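About Prultano

G'day, I'm Rizwan Jafri, and Prultano is my little pantry-sorting business. I go into kitchens (and the odd staff lunchroom) and help people work out where the sauces live. Yes, it's a real job, and yes, I love it!

I started in June a few years back, after a long stretch running the kitchen at Jaidee, a takeaway shop with 23 things on the menu and one very narrow shelf to keep all the bottles on. You learn a lot about bottles in a place like that. Put the chilli oil behind the vinegar and you'll knock over the vinegar every single night until you move it. When the shop closed I did my sister's pantry for something to do, then her neighbour's, and by the end of that year I'd done 30 of them and had to get myself a proper invoice book.

Sauces and condiments are still my favourite part. Flour and rice are easy – tubs, labels, done. But sauces come in every shape going. You've got your tall ones, your squat ones, jars you need a spoon for, and the fancy one somebody brought back from holidays that's been open since who knows when. I like to get the whole lot out on a table first and then sort them into trays with dividers, so what you use together ends up together and you can lift out what you need for dinner in one go.

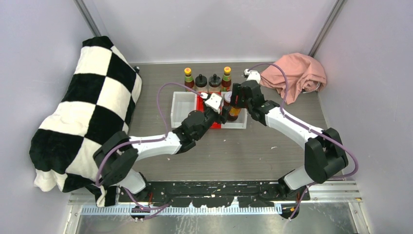

Sauces and a divided tray on the tabletop, with the jar and the amber-banded bottle sharing the right-hand section.

I'm a big fan of a tray with a bit of colour in it, too. People remember "it goes in the red one" much better than they remember a label, and kids are brilliant at it. I'm also fairly relaxed about leaving a section free. You will buy another sauce, I promise, and it's nice if it has somewhere to go when you get it home.

A normal visit takes a morning. We have a cuppa, you tell me what you cook and what drives you mad, and then we empty the cupboard and have a good look at the dates (no judgement, I once found seven jars of the same mustard in my own place). Anything sticky gets a wipe. Then it all goes back in, with the everyday bottles at the front and the once-a-year ones up high.

These days I work out of a shed in Lellavwood, where I keep roughly 800 trays, tubs and lids in stock, sorted by size and then by colour. Most of my divided trays come from Porkero, who'll sell me one at a time if that's all a job needs. You're welcome to come and have a rummage before you book, just ring first so I can clear the bench and find you a chair.

I do homes, share houses, school canteens and small cafes. I don't do garages. I've tried, and I wasn't any good at it – too many screws! If you'd like a hand with your cupboards, drop me a line through the contact page and tell me how many sauces you reckon you own.

Rizwan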